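Print this page
E-mail this page

FOR IMMEDIATE RELEASE
March 2020

MOLEFE ASKS ZELBRIDGE OFFICES TO PUT THE PEN IN A CUP
Free "One Cup, One Marker" kit goes out to 900 desks, with instructions that fit on a sticky note

ZELBRIDGE - Molefe, the desk supply company best known for drawer dividers that people buy and then put in a drawer, today announced the smallest product in its history. One Cup, One Marker is a paper cup and a marker. The marker goes in the cup. Molefe has been working on it since last June.

The kit is the company's answer to a survey it carried out among 211 office workers in Zelbridge. Asked where their marker was at that moment, most respondents said "here somewhere." Four said they were holding it. One returned the form in pencil, with an apology.

Molefe's previous attempt to settle the matter was the Trinach, a desk organizer with 14 compartments, a tilting tray and a slot whose purpose was explained on page six of the manual. Customers praised its looks and went on leaving their pens next to it. The company still has a good number of them in its warehouse on Zukton Road and would be pleased to hear from anyone with a large desk and some patience.

The new kit has no compartments. The cup is plain white with no logo, a decision the marketing department has asked to have noted as not its own. It holds a marker, or a marker and two pens, or, in the hands of a certain kind of manager, nine dead highlighters and a plastic fork. Molefe recommends the first of these.

Getting the marker as far as the cup has been the easy part. In trials at the company's own offices, staff carried it across the room, cleared a space on the table, set the cup down in a good spot and then laid the marker right beside it.

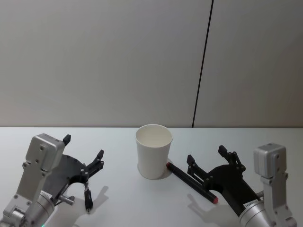 Molefe calls this "the last inch" and has given it a full paragraph in the instructions. Users are advised to pick up the marker, hold it over the open end of the cup and let go. Those who find the cup tips over may put a few coins in the bottom. Those who find the coins go missing are dealing with a different problem, and the company does not make a product for it.

The first 900 kits will be handed out free to offices, schools and front desks in Zelbridge. A further 2000 will go on sale in June through the Molefe catalog, where they will take the page now used by the Trinach. Refill markers will be sold separately. Refill cups can be found next to any water cooler, as the finance department pointed out rather late in the process.

Offices that would like a kit can write to Molefe at its Zukton Road address. Please print clearly, if a pen can be found.

Print this page
E-mail this page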